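Dumplings on a Saturday, or how I finally learned to fold

I have been promising to write up the dumpling day for weeks now, and since three of you have emailed asking for the dough quantities I had better get on with it.

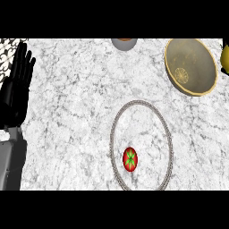
So, the background. I've eaten pork and cabbage dumplings for most of my adult life and made them badly for about half of it. Mine split. Or they stuck. Or they came out with a thick doughy lump at the join that stayed raw while the rest went to mush. I'd more or less decided I was a shop-bought wrapper person, and then Ximeng Ding (we met on the allotment waiting list, long story) heard me say so and looked so sad that I asked her to teach me.

She came over on Saturday at ten in the morning with a rolling pin in her coat pocket. A tiny one! No handles, not much thicker than a broom pole, and I now own the same kind and use it for everything. Angus Prendergast came too because he'd heard there would be food, and Delwyn Stubbs turned up at lunchtime with a jar of her chilli oil, which deserves a post of its own and will get one if I can get the recipe out of her.

The dough

Plain flour and cold water. I kept waiting for the next ingredient. We made a big batch because we wanted plenty for the freezer:

1000 g plain flour
500 g cold water, give or take a splash
a good pinch of salt

Put the flour and salt in your biggest bowl and add the water a bit at a time, stirring with chopsticks. It'll look like a bowl of rags. I would have added more water at this point, and I did reach for the jug, and Ximeng moved the jug. Get your hands in and squash it together until there's no dry flour left at the bottom. It will be lumpy and ugly and quite stiff. Cover it and go away for half an hour.

When you come back it's a different dough. Knead it for a few minutes and it goes smooth as anything. Cover it again and rest it while you do the filling. I'd always skipped that second rest and it makes such a difference to the rolling - the wrappers stay where you put them and don't shrink back into little fat coins.

The filling

500 g pork mince, the fattier sort
half a Chinese cabbage, chopped very fine
4 spring onions, also fine
a thumb of ginger, grated
2 tablespoons light soy
1 tablespoon sesame oil
white pepper
6 tablespoons cold stock or water

Salt the cabbage, leave it for fifteen minutes and then squeeze it hard. Harder than that. Angus did ours in a clean tea towel over the sink and got nearly a mugful of liquid out.

The other thing I'd never done is beat the stock into the mince. You add it a spoonful at a time and stir in one direction until the meat drinks it up and starts to look sticky and a bit stringy. I asked why one direction and Ximeng said her mother would know if she went the other way. Good enough for me. The cabbage goes in last, with the sesame oil, just before you start folding.

To check the seasoning, fry a teaspoonful in a small pan and eat it. We checked ours several times.

Rolling and folding

Cut the dough in four, roll each piece into a long sausage and chop it into bits the size of a large cherry. Squash each one with your palm. Then it's rolling pin in one hand, dough in the other, rolling in from the edge to the middle and turning a little each time, so the middle stays thicker than the rim. My first ones looked like maps of Wales. They still worked! A wonky wrapper folds up into a perfectly decent dumpling, so please don't throw any away.

For the fold, a heaped teaspoon of filling is plenty. I am greedy and always put in too much, and that's why mine used to split, simple as that. Pinch the middle of the half moon shut first, then pleat one side towards it, then the other, and press all along the seam. Fresh dough sticks to itself without any water, which I found very exciting after years of dabbing at shop ones with a wet finger.

Angus turned out to be brilliant at it. Very neat pleats, all leaning the same way. Mine lean about like people coming home from a wedding.

Cooking

Boiled: big pan, lots of water, rolling boil. Slide them in, give one gentle push with the back of a spoon so they don't catch on the bottom, and lid on. When it comes back to the boil, add a cup of cold water. Do that twice more, and after the third boil fish one out and cut it open to be sure the pork is cooked through.

Fried: a little oil in a pan with a lid, dumplings in flat side down, medium heat until the bottoms are golden. Pour in water to come a third of the way up, lid on fast (it will spit) and leave for seven or eight minutes. Lid off, let the water go, and keep them there another minute or so to crisp up again.

We had the first lot boiled, with black vinegar and slivers of ginger, and the second lot fried with Delwyn's oil. I couldn't pick between them. Today I'd say fried, but it's raining.

For the freezer, put them on a floured tray with space between them, freeze until hard and then bag them up. Cook straight from frozen and add a couple of minutes. I've got two bags left and am being very strict about it.

A few bits from the comments and emails

Lachlan Goodwin asked about a version without meat. I've since made one with firm tofu, dried shiitake and egg, scrambled and chopped small, and it was lovely, though it needs more salt than you'd think. Skip the stock in that one or it goes sloppy.

Rawiri Hoani wants to know if bread flour works. I tried a half batch and it was chewier and fought me all the way through the rolling. Some people love that chew. I'd start with plain.

And yes, you can make the dough the night before. Wrap it well, keep it in the fridge and let it come back to room temperature for an hour before you roll.

Next up is the chilli oil, if Delwyn will talk.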